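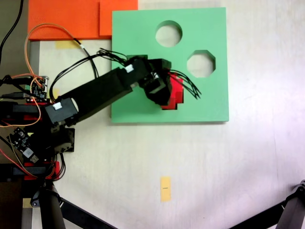
Figure 2. The green board used in the second set, with the red stepped piece at its opening. The circular and octagonal holes are vacant.

4.2 Shape, outline and the trouble with steps

Form boards have a reputation for being easy, mostly among people who have not recently tried one. The format has hardly changed in living memory: a flat board, some holes, a piece for each hole, and an adult nearby pretending not to mind how long it takes. Our interest in this section is in the holes themselves, and in particular in why one outline should give so much more trouble than its neighbours when the board, the table and the instructions stay the same.

The green board (Figure 2) was chosen from the Nurik collection because its three outlines sit a good distance apart on any sensible scale of awkwardness. The circle will accept its piece at any rotation. The octagon will accept its piece at eight, and a player who is wrong is never wrong by very much. The stepped outline has corners that turn inwards as well as outwards, and it punishes a small error in angle by catching on several of them at once. We had expected it to be the hardest of the three. We had not expected it to be the hardest by such an embarrassing margin, and the first draft of this section, which treated the three holes as a gentle slope of difficulty, has been quietly retired.

In all, 123 placements were recorded on the green board across the three outlines. Of these, 92 ended with the piece fully seated, by which we mean lying flat in its hole with no corner resting on the rim. The remainder were abandoned, timed out, or declared finished by players whose standards differed from ours. Failures on the circle were rare and tended to come from inattention. Failures on the octagon were more respectable. Failures on the stepped hole made up the bulk of the total and were, almost to a case, failures of the last few millimetres.

This last point deserves some space, as the scoring sheet we inherited from the earlier Tomell study did not allow for it. Tomell scored a placement as right or wrong according to the hole chosen. By that measure the stepped piece is a triumph, as hardly anyone takes it for anything else. Players carry it to the correct opening, set it down in very nearly the correct position, and then spend the greater part of the trial finding out what "very nearly" means. We therefore split each placement into two phases. The first, which we call choosing, runs from the moment the piece leaves the table to its first contact with the board at the correct hole. The second, seating, runs from that contact until the piece lies flat or the player gives up. For the circle, seating is so brief that our two coders disagreed about whether it had occurred. For the stepped piece it dominates the trial.

Three habits were seen during seating, and most players used more than one. Some pressed harder, on the theory that the board would eventually see reason. Some rocked the piece gently about its middle until one corner dropped, then worked outwards from that corner. A smaller group lifted the piece clear, looked at the hole, looked at the piece, and began again. The third habit looks the most thoughtful and is the one that adults recommend to children. It was also the slowest, and it did not lead to noticeably more pieces being seated. Rocking did best. Pressing did better than we would like to report, provided that the piece was already close to its proper angle, and very badly otherwise.

A reviewer of an earlier version asked whether colour might be helping. It is a fair question for boards on which each piece matches a painted hole. On the green board the red piece contrasts with its surroundings and the bottom of each hole is simply the tabletop, so colour gives no hint as to which opening is wanted. It may, however, make a badly seated piece easier to notice. A stair-stepped edge in strong contrast to the board shows its gaps plainly, and several players went back to a piece they had already announced as done. We did not test a green piece on the green board, though Ayana Mamo, who coded the seating phase, has argued for it with some force.

The table mattered more than it ought to have. The board was laid flat and not fixed down, in keeping with the Ukovov procedure, and a board that is free to move will do so when pushed at one side. The stepped hole lies towards the left of the centre, and hard pressing there sometimes turned the whole board by a few degrees, carrying the hole away from the piece just as the player had found the angle. Trials in which the board turned by more than 10 degrees were set aside and repeated. We considered a rubber mat, but a mat would have broken comparison with the older results and also, in a pilot, proved more interesting than the board.

These findings sit uneasily with the Delaunay ordering, which ranks outlines by their number of sides and would place the octagon well up the list. Counting sides is tidy and quick to do. It takes no notice of whether a corner points in or out, and our players took a great deal of notice. Section 4.3 repeats the comparison with the sides held constant and only the inward corners varied.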